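December 24, 2022

Second night in Gistham. The guesthouse is called Medve and the woman who runs it is Edit Vörös, who met me at the bottom of the stairs with the key and a list of rules in three languages. I had booked the room "with lake view." There is a lake. To see it you stand in the bathtub and look left, past the bakery roof, and then you see a gray strip which could just as well be a parking lot. I stood in the bathtub twice to be sure.

The room was 80 a night on the website and 80 when I paid, so no complaint there, except that breakfast is extra and so is the heater after ten. I don't believe the heater has a meter on it. Edit says it does. The bed is fine. The shower runs hot for as long as it takes to wash one arm.

Imelda Dalisay, who has the room across the hall and has been coming here every year since her divorce, told me I had to take the boat to Vakell because it was "magical" at this time of year. I am suspicious of anything magical that leaves at 8:15. I went anyway. The ticket was 200 and then on the other side it was another 200 to come back, so 400 for the day, and the man selling them acted surprised that I was surprised. Nowhere on the board does it say one way.

Vakell has a church, a square, and a lot of stalls with the same wooden spoons. The church was locked. I had the fish soup everyone goes on about and it was soup with fish in it. The bread was good. I'll give them the bread.

After that it rained sideways and the boat back wasn't until three, so I went into the library, which was open until noon and warm and free, the only thing today that was. I wrote up yesterday and most of the day before.
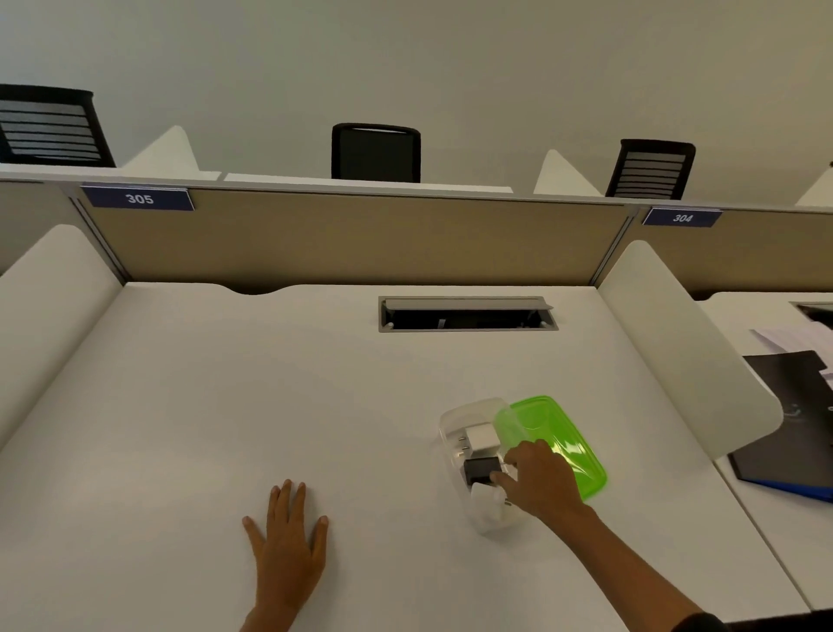

Desk 305, Vakell library.

Caught the boat. Sat inside by the engine next to a couple arguing about whether Avura is worth the drive. He had read it was "the quiet side of the lake." From what I can tell all of the sides are quiet and that is the trouble with it. She wanted the thermal baths. I looked the baths up later and half the reviews are from people who stayed at the hotel attached to them, and they all use the word "nestled," so I have my doubts.

Edit left a plate of poppy seed cake outside my door with a napkin over it. I waited to see whether it would turn up on the bill and went down and asked, and she looked offended. So the cake is free. It was very good cake - a bit dry at one end.

Imelda wants to know if I'm coming to the midnight service up the hill. She says there are lanterns the whole way. I said maybe. I need to find my other gloves first, and the bus situation for the 26th is still not clear to me. The timetable in the hall is from March.

Recent entries
Gistham, first night, and the stairs
Three trains and a replacement bus
What I packed and what I should have packed
Travel insurance, again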